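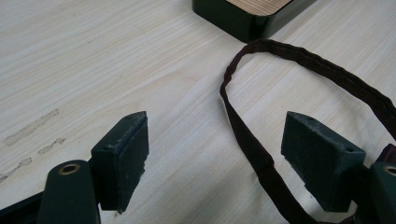 The gripper's two green fingers, with wear showing along the edges of the pads.

The technician who looks after the hand-held grippers at Jornside has a low opinion of foam. "It's a consumable," she says. "People treat it like a family heirloom."

Her shop log for this tool, which goes by Halliday, runs to 12 pages, most of them about pads. The rule is a fresh pair every 500 grasps. The last pair came off in June at 667, and she brings up the number the way other people bring up a neighbor's parking.

What does she look for? "Fuzz at the rim, little pale flecks. Once the edge goes, thin stuff starts to slide. Cloth straps are the worst. A box will forgive you."

The swap itself is dull, by her account. She backs out 4 screws, lifts off the old pads, scrapes away whatever the glue left behind and wipes the faces with alcohol. Then she waits, a step she says is widely considered optional by people who don't have to redo it. New pads go on as a pair. "One new and one old, and it pulls to the side like a shopping cart."

She checks the joints while she's in there. If a finger wobbles, she fixes that first. "Otherwise you've put nice new shoes on a broken leg."

The shop at Nesberg stretches its pads a good deal longer, I mention. She has heard. "They also send us their grippers," she says, and goes back to looking for the small screwdriver, last seen under the log.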